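Handout 6: Notes from the demonstration day at Stelbridge 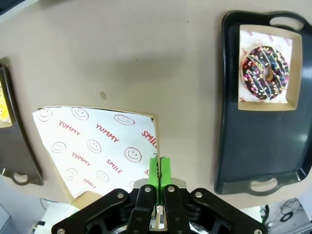
Fig. 1. Wrist camera view: donut in its box on the tray, larger lined box in front, gripper fingertips together.

The task in the Olimstead hall was serving donuts with a two-finger gripper. Please keep these points for the exercise in September.

1. The wrist camera sees the fingertips and the near objects well, but it loses things at the side. Look at the left tray in Fig. 1 — only a part is inside the view.

2. A dark tray gives reflections. Mark them in your sketch before you choose a grasp point.

3. Icing and sprinkles are soft. The presenter advised to start with low force and to increase it in small steps.

Visit report: one page, at most 417 words, with your own sketch of the table. It counts for 35 points of 80.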